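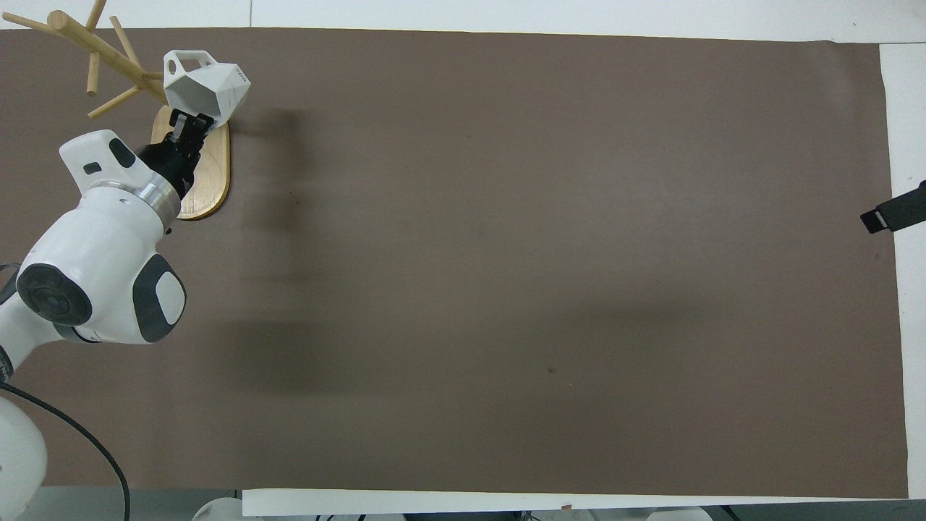 A two-finger gripper holding a faceted hollow object beside a wooden mug tree, Hornmont manipulation laboratory.

Call for participants: gripper and controller comparison study

The manipulation laboratory at Hornmont invites applications from adults willing to take part in a study of robot grippers and hand controllers. The study begins in February and is led by Dr Ffion Hopkin and Domnica Tănase.

Participants will guide a robot arm through a set of household tasks, such as lifting light hollow objects and hanging cups on a stand. Each task is carried out with two grippers and two controllers, the Voyle and the Zivside. After each round, participants complete a short written form on comfort, control and effort.

We are seeking 12 participants. Each will attend five sessions at the laboratory. No experience with robots is required — training is given at the first session.

Applicants must:
be aged 18 or over
have normal or corrected eyesight
have full use of both hands
be able to attend all sessions

Travel costs within the region will be repaid on production of receipts. Participants may withdraw at any stage without giving a reason. Recordings of the arm and work surface will be kept — participants' faces will not be recorded.

To apply, please send a short statement of interest to Meirion Hughes, Study Office, Hornmont. Questions about access to the building should be addressed to Prys Probert at the same office.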